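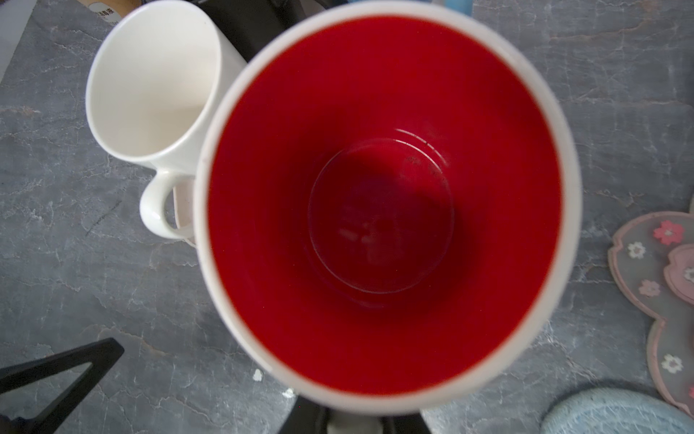
Setting Up a Two-Arm Mug and Coaster Cell on a Bench

Last updated: Jan 10, 2024

This guide sets out the procedure for building a small enclosed cell in which two arms pick mugs from a tray and place them on coasters. It assumes that both arms have already been assembled and that each motor answers to its own address. Members who have not reached that stage should complete the Sellex wiring sheet first.

1. Fix the rail

Bolt the aluminium rail along the front edge of the bench before anything else is placed on it. Both bases are carried on this one rail, so any twist in it will appear later as an error in height at the grippers. Check the rail with a straight edge, tighten the bolts from the middle outwards, and check it again. The slotted cable tray is fitted in front of the rail.

2. Close the sides

Stand the panels on three sides and secure them to the posts at the back corners. The front remains open. Patterned panels are acceptable, provided that they are not changed between recording and testing.

3. Lay out the objects

Stand the mugs in the tray and spread the coasters over the floor of the cell. Mix colours, materials and shapes. A model trained only on round coasters performed poorly in our December trials when a petal-shaped one was introduced.
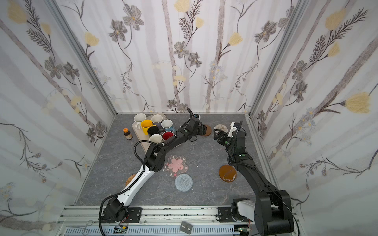
Curkton Shared Workshop - Robotics Section

Leave a clear space between the tray and the nearest base. The elbow of the left arm swings low when it reaches for the back of the cell, and a crowded front row is easily knocked.

4. Set the wrist cameras

Open the live view from each wrist and lower the gripper over a mug. The rim should be complete in the view, and the inside of the mug should be visible down to its base. Slight blur on the part of the rim nearest the lens is acceptable. Glossy glaze will show a highlight; turn the lamp until the highlight is small, and do not alter the exposure to hide it. Loop the wrist cable with enough slack for a full turn - a tight cable will pull the camera out of line.

5. Limit the speed

Set both arms to 30 per cent in the Cele control panel for the first session. Grip force may be raised in small steps, up to 6 on the panel scale. Higher settings have chipped rims.

6. Record and review

Record 100 placements with each arm before training. Return the mugs to the tray in a different order after each run. Discard any run in which a hand enters the cell.

The Tendmont bench may be booked for sessions of 2 hours. The power supply must be switched off at the wall when the session ends.

Comments

Is the order of bolting really important? I did mine from one end and the right arm sits slightly low.

Reply: Please loosen the bolts and repeat step 1. The same fault was found on our first rail.

We used cork coasters at home and the gripper kept tearing the edges. Silicone has been much better.

Could the wiring sheet be linked from step 5 as well? I always lose it.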